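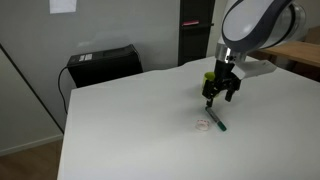 Getting tea stains out of a mug

I drink far too much tea, so my mugs go brown inside faster than I can keep up. I used to scrub away with a scourer and only managed to scratch my favourite one from Grotach. Now I do this instead.

Put 2 teaspoons of bicarb in the mug, add a splash of warm water and stir it into a paste. Rub it round with a soft cloth, right up to the rim, then leave it for 19 minutes (I set the oven timer and go and have a biscuit). Rinse well. 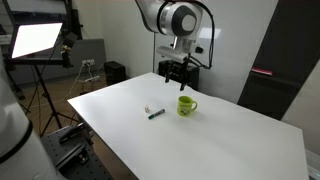 Moira's Kitchen reader Pip says a squeeze of lemon in the paste works better on old stains, and she rinses twice so the next brew doesn't taste odd. I've tried it – she's right! A tub of bicarb cost me 50p, and it lasts for ages.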